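Brown bread flour in paper sacks – does anyone still store it that way?

oatandrye
Posted 6 Dec 2019
Hello all, longtime reader and only an occasional poster, so be gentle with me! I've been buying my rye and whole wheat from the Stuvent mill shop for a couple of years now, and they've gone over to plain paper bags, 1000 grams at a time, folded at the top and that's it. I love the flour (the rye especially, it smells like a hayloft) but I'm nervous about keeping it in the paper over the winter. My pantry is on an outside wall and gets a bit damp by February. Do you all decant into jars, or am I fussing over nothing?

hudance_baker
Welcome out of the shadows, oatandrye! I'm going to say fussing, but in the kindest way. My grandmother kept flour in paper all her life and so do I, on a high shelf with the tops rolled down tight and a clothespin on each one. Flour likes to breathe a little. I go through roughly 300 grams a day with the family home, so nothing sits long enough to turn.

crumbcounter
I have to disagree with the clothespin method, sorry hudance! White flour, fine, but whole grain still has the germ in it and the oils go stale much faster than people think. I lost a whole shelf of spelt to pantry moths two summers ago and those little beasts go straight through paper. Glass jars with a rubber seal, and the freezer for anything you won't use in a month. I bag mine up on the table first and then pour it over into the jars.
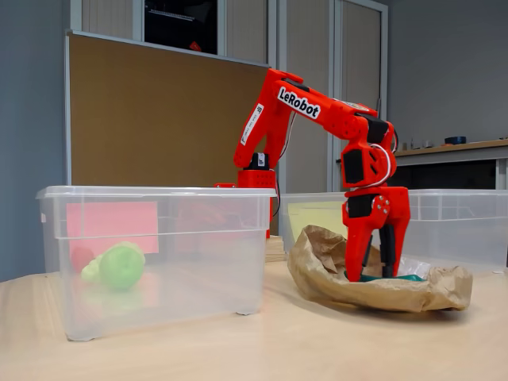 Brown paper bag on my table, well crumpled by now.

I do save the bags, by the way. They're lovely for keeping a crusty loaf overnight – much better than plastic, which makes the crust go like leather.

hudance_baker
Well, moths I'll grant you. We've been lucky up here, I suppose, or maybe it's the bay leaves I tuck on the shelf. But I tried the freezer once and the flour came out clumpy and my dough was slow all day long.

crumbcounter
Bay leaves have never done a thing for me, I'm afraid! For the clumping, leave the jar closed on the counter overnight before you open it, so the wet settles on the outside of the glass and stays out of the flour.

arnau_oven
Could I put in a word for the middle road? White flour in paper, whole grain in tins. I picked up a set of old Sýkora biscuit tins at a yard sale and they hold a bag each with room for the scoop.

oatandrye
Thank you, all of you, this is so helpful. Tins for the rye, then, and I'll clear a drawer in the freezer for the whole wheat. I'll report back once the damp sets in.

Related threads
Rye starter smells like nail polish (241 replies)
What are you baking this week? (2783 replies)
Old tins: how to get the rust out
Best shelf paper for a damp pantry

Contact us | Forum rules | Back to top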